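Teaching a Virtual Housekeeper to Find the Bathroom: Our Plara Project Report

Our club spent the whole spring on a robot that doesn't weigh anything. Plara lives entirely in a simulator, and her job (we all ended up calling her "her") is to go into a pretend house, find the things you clean with, and take them where they're needed. We started in January with a blank code folder and way too much confidence, and we picked a house layout we nicknamed Rutodwood as our test home. The bathroom got to be our main training room, with the cleaning stuff set out on top of a dark red cabinet.

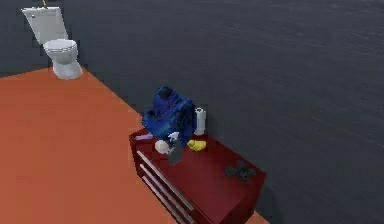 By Ellis
Robotics Club, Gralunora project team
June 2019

So, Gralunora is the name of our software and Plara is the robot that runs on it. I got stuck explaining that at every single demo, so I'm putting it up front! My part was the recognition code, meaning the piece that looks at what the camera gives us and decides "okay, that's a sponge."

The yellow sponge was easy, because it's such a loud color. The blue cloth was my enemy. Cloth doesn't have one shape, it's just a heap, and every time the simulator reset, the heap came out different. My first version treated the top of the pile and the bottom folds as two separate objects and then tried to plan a trip for each one. I spent two weeks on that. What finally worked was grouping by color first and only then looking at edges, which one of the older members had told me to try on day one (sorry).

The spray bottle gave us a different kind of trouble. It stands right up against the cloth from some angles, and the program kept gluing them together into one weird blue-gray thing. We collected 3,847 labeled views to train on, and I did 420 of the spray bottle ones by hand over one long weekend with a lot of cereal. After that the bottle and the cloth mostly stayed separate, though paper towels still got called a cup now and then.

Meanwhile the other half of the team was working on driving. You'd think going down a hallway would be the simple part, but doorways are awful. Plara's planner wants a big cushion of space on both sides, and when the cushion is too big she decides the door is a wall and just sits there. When it's too small she clips the frame. We ran 2,000 doorway attempts with different cushion sizes, and the early batches were so bad that I stopped watching them. In the last batch she got stuck 326 times, and yes, we threw a little party over that number because it used to be way worse.

The other thing that helped was giving her something to aim for past the door. With only the gray floor to go on, her position guess would slide off to one side. Once we let her use bigger stuff farther down the hall as landmarks, like the dark statue-looking thing on its pale base or the bright window at the far end, the drift got a lot smaller.

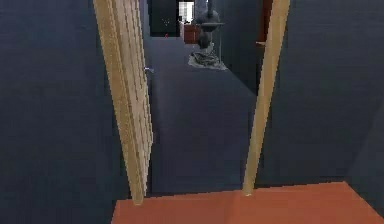

Why not just hand her the floor plan and skip the landmarks, Gralunora's drive team asked at our spring review, and it's a fair question. We did try it. With the full map she was faster in Rutodwood, but then we moved her to a second house and she was hopeless, bumping along like the old walls were still there. I'd take slow and able to handle a new place. The drive team still thinks we should do both, a rough map plus landmarks, and they're probably right.

Stuff we didn't get to: picking things up. The arm code exists but it isn't hooked up to my recognition code yet, so at the moment Plara finds the sponge, announces it, and waits. Next year's group gets that one. I also want to redo the labels for the paper towels, clean up the reset script, and write down how the settings file works before I forget. The cushion numbers are in there under "margin," and please don't change them without running the doorway batch again!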